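3.2 Our runs for the class project

We called our setup Utiton, and I'll admit the name came before the code did. Every part got tags on more than one face, so the arm could lose sight of one and still have another to go on.

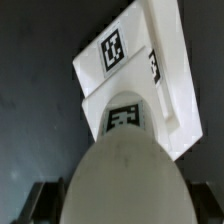 I wrote the grasp planner in August and rewrote it twice - my first try treated every part like a box!

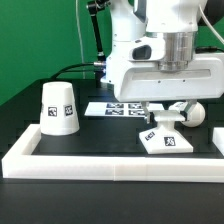

We logged 212 attempts over 7 lab sessions, and I kept the tag size fixed the whole time (boring, but it made the numbers easy to compare).

Figure 5. Tagged parts on the tabletop.
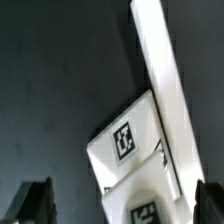 3.3 What we'd change

More light, and a slower approach.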